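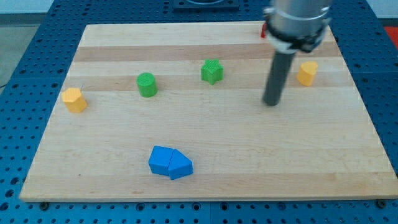 When Mwanahawa Laizer began to plan the equipment for her new test room, the robot arm was the easy part of the list. The arm she could find in every catalog, with a price next to it. What took her time was all that stands under and around it. The table is a good example. It is blue, with a regular grid of holes over the whole surface, and on it a striped wooden cutting board is held by screws, with the yellow, green and blue blocks standing on top. "The board is from a kitchen shop," she told me. "The table is the expensive thing in this corner, and I would buy it again tomorrow."

Laizer is responsible for purchasing at Nodent, a small company that prepares handling tasks for other firms before these firms buy a robot of their own. She came to the work from accounting, and she still thinks first in columns. We spoke in her office in May, with the budget open on her screen.

Her first plan, she says, was wrong in a very ordinary way. She had put nearly all the money in one line, called "robot," and left 10 percent for everything else. In that 10 percent there had to be place for the table, the cables, the tools for the end of the arm, the objects, the training of two colleagues and the transport. "I sent it to my director and he signed it. This was the bad part — he believed me."

The second plan had three lines in place of one: the arm, the station, and the first year of use. The third line was the most difficult to defend. Suppliers do not put it in their offers, and so it looks like something the buyer has invented. Laizer wrote down every small purchase for 90 days and brought the list to the next meeting. Most of it was screws, tape, tool tips and replacement parts. After this, she says, the discussion was short.

I asked how she chose between suppliers. She had offers from Skevus and from Tóth, and the Tóth offer was lower. But it did not include a visit after installation, and the waiting time for spare parts was written only as "on request." She telephoned to ask what this means in weeks and did not receive a number. "If a person cannot tell me a number, I write my own number in the budget, and my number is always high," she said. With her number inside, the two offers were almost equal, and she took Skevus.

About the blocks she has a strong opinion. One colleague wanted to order a full set of machined metal parts at the start, to be close to what the customers have. Laizer refused it for the first year. Simple shapes such as a star, a heart or a cylinder are cheap to replace, and they are different enough from each other to show where a tool has difficulty. The metal parts are in the plan for later, under the project name Goltach, when there is a customer who pays for a part of them.

Is there something she would do differently? She thought for a while. She would measure the door, she said. The table came in one piece, and the corridor to the test room has a corner. The movers had to come back a second time, and this was also not in the budget. She would also ask the technicians earlier. They had known for weeks that they needed a table with holes, but they thought it was already decided, and she thought they would tell her.

For other small companies she gives one piece of advice, and she repeated it when I was already putting on my coat. Ask for the price of the whole station, installed and working on one task that you have chosen yourself. "Then you sit down with this paper and you look what is missing," she said. "Something is always missing. For us it was the lamps."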